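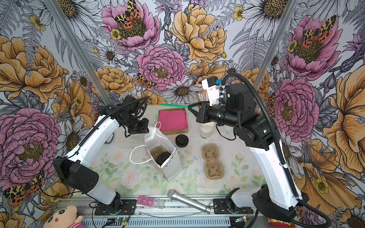
Corinne Ashdale

Chapter 6
Flowers on the Wall: Scale, Repeat, and Color

If you have ever lain in bed with a cold as a child and stared at the wallpaper until the roses began to look like faces, you already know a good deal about this chapter. You found the repeat. Somewhere between the door and the window your eye met the same bent stem a second time, and after that you couldn't stop seeing it (I still can't, in my aunt's old guest room in Sistdale, where the stem in question belongs to a rather sulky tulip).

Floral papers are the part of this course my students either love at once or have to be coaxed into. I was one of the coaxed ones! They can seem fussy next to the plain stripes and small checks we met in Chapter 5, but they are wonderful teachers. A mixed print of peonies, roses, daisies, and ferns asks the designer to settle how large the biggest bloom should be, how much quiet green to leave between the bright spots, and whether a moth or two might be allowed to wander in.

We will begin with scale, and take our time over it. Then we turn to the repeat, using the pattern books of the Folik mill at Flesotberg, which list 281 papers, most of them floral and a few of them frankly odd. Color comes last, along with the old question of what happens when two different flower prints share one room.

Before you read on, please find a patterned surface near you. A curtain will do, or a tablecloth, or the lining of a drawer. Trace one full repeat on thin paper and keep the tracing by you, as you will need it for Exercise 2.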